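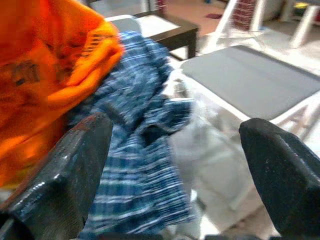

Orange, blue check and a bit of something pale, in among the heaps at Comuswood

I'd been meaning to get to the Comuswood open day for ages, and on March 27, 2018 I finally did it, with a flask of tea and the wrong shoes. Comuswood is the big textile sorting place out past Bumholm, and they let you wander round the folding room for a whole afternoon if you put your name down in February.

Leif Rønning took our group round. He talks fast and walks faster, so I missed half of what he said about wool (sorry, Leif!), but I did catch that they'd had 3491 bags in since the new year. Imagine the socks.

The part I liked best was the clothes waiting to be sorted. I kept stopping to look at a blue plaid piece, all navy and white checks and completely crumpled, tangled up with a really loud orange one with dark stripes printed on it. I do love a good check. My gran had curtains like that in the caravan and I've never got over them.

After that we got a go at folding. Bendik Strand showed us the house method, sleeves in first and then thirds -- mine came out looking like a parcel somebody had sat on. He did 2 shirts while I was still finding the collar on my first. The woman next to me was brilliant at it and went quite pink when we all clapped.

Tea was in the Karagiannis room upstairs, with very good almond biscuits and not quite enough chairs. There's a little shop by the door as well, where I bought a tablecloth I didn't need. It was cheap though, and it's green!

If you fancy going, the Zondau bus stops right outside and the car park takes 300 cars, so either will do. Wear flat shoes. The next open day goes up on the board in the entrance hall, and Leif says to ring first if you're bringing children.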